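Community help > Robots and automation > Small cells and bench arms

Gripper drops or squeezes thin plastic cases after I changed the finger blocks

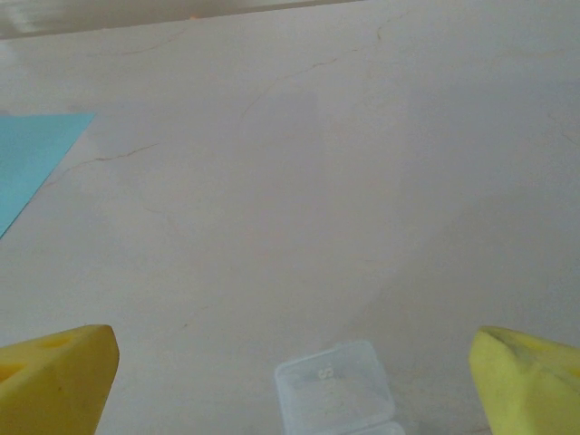

What I have and what goes wrong

Posted by Katia Santoro, Sep 29, 2023

Hello all. I look after one bench cell in a small repacking shop in Ilstead. It is a six-axis arm with a parallel gripper and a wrist camera, and the job is easy to explain: pick a clear SD card case from the table, bring it to a tray, go back. The picture is from the wrist camera, with the yellow fingers open on both sides of a case.

The cell ran well for a long time with the old gray rubber pads. They became hard and I ordered yellow soft blocks from Fortin, which a colleague at our other site uses. I put them on with the two screws from the old pads and taught the pick point again. Since then I have two problems which seem opposite to me.

First problem: about one case in 14 slips out on the way up. It does not fall from the tray side, it falls in the first moments of the lift, nearly always turned with the hinge end down.

Second problem: if I raise the force so that it does not slip, the lid opens a little. The cases have a snap lid and the walls are thin. When the lid opens in the tray we must close it by hand, and then the cell is not saving us anything.

What I have done until now:

I cleaned the fingers with alcohol. It was better for maybe one hour.

I changed the pick height in small steps, up and down. Lower is better, but I am afraid to touch the table. It is a stone-pattern top with fine lines in it and it belongs to the building, so I can not scratch it.

I changed the closing speed from fast to medium. I saw no difference.

I ran the gripper homing from the menu. The counter on the controller shows 2369 cycles from the day I mounted the blocks, so I do not believe they are worn out.

There is also a smaller question. The vision part finds the case well in the morning and less well after lunch. The cases are clear and the table is pale, so maybe I am asking too much. I have sometimes a sheet of light blue paper on the table and when the case is close to the paper the score goes up. Is it a good idea to cover the full table with blue paper, or is this a trick that will give me trouble later?

I have no service contract. The company which sold us the arm, Zeletcombe, was bought and the phone number now goes to a sales office. I am careful but I am not trained in robots, I was trained in packing machines. Please write the steps as you would for a person who has tools and patience.

Thank you in advance.

dwyer_bench

You have more than one thing going on, so take the mechanical side first and leave the camera alone until the picks are good. If you change both you won't know which one helped.

The slip at the start of the lift with the hinge end down sounds to me like you're gripping off center. The hinge end of a snap case is usually the heavy end, there's more plastic there. If your fingers close nearer the lid opening, the case hangs from its light end and rotates as soon as it leaves the table. On soft blocks this is worse than on hard rubber, because the foam lets it turn. And closing on the lid end is also the worst place for popping the lid. So both of your problems could be one problem.

How I would do it:

1. Stop the cell, put the arm in manual at low speed, and keep the enable switch in your hand the whole time. Take the case away.

2. Loosen both finger blocks and take them off. Look at the back faces. Aftermarket blocks often have a bit of molding flash near the screw holes, and then the block doesn't sit flat on the jaw. Trim it with a sharp knife. Wipe the jaw too, old pad glue is nearly invisible.

3. Put the blocks back with the screws only finger tight. Close the gripper slowly on something flat and stiff with parallel sides. I use a steel parallel, but a straight piece of aluminum bar is fine. Let the blocks settle against it, then tighten the screws a little at a time, going from one side to the other.

4. Open, remove the bar, and close the gripper with nothing in it. Look at the line between the two blocks from the front and from the side. If it's open at the top or the bottom, the blocks aren't parallel and you'll need a thin shim behind one of them.

5. Find the balance point of a case. Lay it across a pencil and move it until it stays level. Mark the spot with a marker on a scrap case, and use the scrap case for teaching.

6. Teach the pick so the middle of the fingers is at the mark. If your program has an offset along the case, change the offset and leave the taught point alone, it's easier to undo.

7. Now set the force. Start at the lowest setting that closes fully on the case and go up one step at a time. Do ten picks at each step before you decide. When you get ten clean ones go up one more step and stop there.

On the table: don't fight for the last bit of height. Put a thin sheet of card under the case and teach the height with the fingertips just touching the card, then take the card away. You then have the thickness of the card as your gap, every time, and you can check it again in October or whenever without measuring anything.

Write the old numbers on paper before you start. I've lost a good setup more than once by trusting that I'd remember it.

Javero_owner_2

i had the same with foam fingers, went back to rubber, never had a problem again. foam is for eggs and tomatoes

Marit L.

I agree with most of what dwyer_bench wrote, and I'd do it in that order. A few additions, and then the camera.

Going back to rubber may work, but Katia's old pads got hard, and hard pads on a thin clear case will open the lid at about the same point. I wouldn't order anything until step 7 is done.

Alcohol helping for an hour is a useful clue. Soft blocks pick up dust, and new ones sometimes have release agent left in the surface which comes back out slowly. Wash them once, off the robot, in warm water with plain dish soap, rinse well and let them dry overnight before you mount them. After that a dry lint-free cloth once a shift is enough. I'd stop using alcohol on foam unless the maker says it is fine – some foams get brittle from it. When you wipe them, compare the two faces. If one gets shiny or smudged sooner than the other, that side is touching first, and the pick point should move a little toward it. One of your fingers looks a bit smudged near the tip in the picture and it has a faint crease on top, so I'd begin by checking that one.

About the closing speed: medium was the right change, keep it, even if you saw no difference. What matters more is a short wait between "closed" and "lift". Foam needs a moment to take its shape. Your program probably goes on as soon as the gripper reports that it has stopped. Put in a wait of 100 ms after the close and see. Then make the first bit of the lift slow, just a finger's width, and go to normal speed from there. This costs very little time and in my cell it cured most of the slips.

Check the homing once more after the blocks are aligned. If the gripper was homed while the old pads were on and it stores a closed position, the new blocks can be thicker and the controller will believe it is holding something when it isn't. You said you ran homing, but was it before or after the new blocks were mounted? If before, run it again.

Now the camera. Clear plastic on a pale, patterned table is hard for any vision tool, and the thin dark lines in your table don't help, because the software may take a line for an edge of the case. Blue paper is a reasonable idea and it isn't a trick. I would do it like this:

Cover the pick area only, with some margin around it. Leave the rest of the table alone.

Use matte material. Paper is good for a test, but it curls and moves, and when a corner lifts the fingers can catch it. For daily work get a thin matte mat and tape down every edge.

Remember that the mat adds height. Teach the pick height again with the card, as in the answer above. If you forget this the fingers will press into the mat, and with soft blocks you may not notice for days.

Teach the vision model again on the new background, with cases in several directions and some near the margin. Don't reuse the old model and just lower the score limit.

For the difference between morning and afternoon, look for a window before you change any settings. Stand at the cell after lunch and hold a piece of cardboard between the window and the table. If the score goes up, you have your answer, and a blind is cheaper than a lamp. If it doesn't move, fix the camera exposure to a set value so that it isn't adjusting itself during the day.

Last, the raised letters on the lid. If your vision tool is using them to find the direction of the case, be careful, they are clear on clear and they come and go with the light. The hinge line is usually a stronger feature. Draw the search box so it includes the hinge end.

Katia Santoro

Thank you both, this is more help than I hoped for. I did the steps up to number 7 yesterday and today.

There was flash behind one block, a small ridge next to the screw hole. After I cut it the gap between the blocks was even. The balance point was further to the hinge than I thought. I moved the offset and went down two steps in force from where I had been.

Marit, the homing was before. I did it again, and the closed value changed.

With the wait and the slow start I ran 761 picks. Four slipped and no lid opened. I would like zero, but four is a number I can live with until the mat arrives. I washed only one pair of blocks, the spare ones, and they are drying. I will mount them next and write if there is a change.

The cardboard test I could not do, it was cloudy here both days.

dwyer_bench

Good numbers. Look at where the four that slipped were lying on the table. If they were all in one area your table may be a little out of level compared to the robot's base frame, and you'd be picking higher there. Same card, try it at the four corners of the pick area. If it's snug in one corner and loose in the opposite one, teach the plane again with three points.

And mark the blocks left and right with a pen on the back before you swap them. They'll look the same on the bench and they won't be the same once you have trimmed one.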